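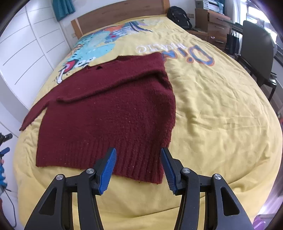 The old red sweater on the yellow duvet, lint and all.

2018-01-21

I have been meaning to write about mending for ages, and what finally got me going was the cold snap we had after New Year's, when every warm thing I own came out of the cedar chest in one big heap and I had to take a good hard look at it.

My grandmother darned everything. Socks, elbows, the thumbs of mittens, even a potholder or two. She kept her yarn ends in a Pledier cookie tin, and I was always so let down when I opened it hoping for cookies! I have the tin now, and I still use her wooden darning egg, which has a little dent on one side that fits my thumb just right.

For years I thought I was too clumsy for it. Then in October I went to an evening class over at the Wieczorek Hall, eight of us around two folding tables, and I came home with one lumpy patch on one lumpy sock and felt like a queen. The trick for me was going slower and picking a yarn a touch thinner than the one in the garment - if it's too thick you get a pebble under your heel all day long.

Small holes are best caught early. I like to run a line of stitches through the good wool well outside the thin part, then go back and weave across it, over and under, without pulling. If you pull, it puckers, and then you have a pucker to fuss over for the rest of the winter (ask me how I know).

The class starts up again next month, nine dollars a night with tea included. Bring your own needle if you have one you like. I am bringing the tin, and this time I may put some cookies in it.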